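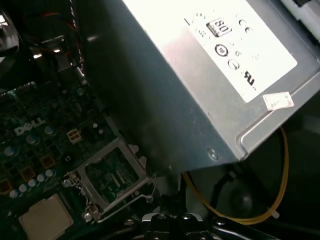

Repair old desktop or buy another used one?
Flemville Community Help > Home and Household > Computers
Asked in April - 3 answers - 384 views

Hello all. I have a desktop computer, Vetotau Major, which I bought used when I moved to Flemville. I use it for letters, for the tax papers and for video calls with my parents on Sunday. Since two weeks it turns off by itself. First it was only in the evening, now it can happen also in the morning, after I work for 12 minutes or so. There is no message on the screen, it becomes just black and the fans stop. After a pause it starts again like nothing was wrong.

I went with it to the Darnico shop and they want 35 dollars only for looking at it, and this money they don't return if I decide to not repair. My neighbor is selling a used computer which is a little newer. I can't decide. Is it reasonable to put money in an old machine? I am not afraid of a screwdriver but I have never opened a computer before. Thank you in advance for every advice.
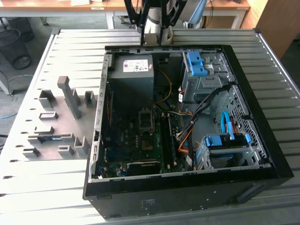

Page 1 of 1

Answer 1 (accepted by the asker)

I had a similar problem, so I will write how I would go forward.

First make a copy of your files on an external disk, today. The tax papers are worth more than the computer.

Then look for dust. Shut down, pull out the power cable, hold the power button for a few seconds and take off the side panel. Lay the case on its side on a table with good light. Blow the dust from the processor cooler and from the openings at the back with canned air, in short bursts, and hold the fan blades with a finger so they don't spin too fast. When a processor becomes too hot, the computer turns off exactly as you describe, without any message.

If it is clean inside and the problem stays, my next suspect is the power supply. You can exchange it as one whole part, but please never open the power supply box itself. It can keep a dangerous charge inside also when it is unplugged. Before you order a new one, compare the connectors and the size, because some manufacturers use their own shape. I paid 35 dollars for a used one and it works until now.

About the neighbor's computer - ask if you can try it at home for one evening. Check that it supports a system which still receives security updates. If your old one doesn't support it, I would not spend much on repair, even when the repair is easy.

Answer 2

Buy new. Old computers take too much electricity and you will have always some problem with them.

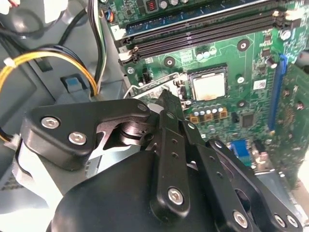 2 min read

Answer 3

I don't agree with the second answer. For letters and video calls an old computer is enough, and mine is on only a few hours in the day, so on the electricity bill I don't notice it.

One thing is missing in the first answer. Try another wall outlet, without the power strip. I had a strip with a bad contact and I was already looking for a new computer. Also push the power cable firmly in at the back.

If you must anyway take off the processor cooler, get new thermal paste before you begin. The old paste should be wiped away completely, and you need only a small amount of the new. Touch the bare metal of the case before you touch any part. And make a photo of the cables before you disconnect them, I forgot it and needed a whole evening to find where the small ones for the front button belong.

Concerning the shop: ask at Darnico if they take the fee off the price when they make the repair. With me they did.

Comment from the asker: Thank you, files are copied. I will try first the outlet and then the dust, and write again.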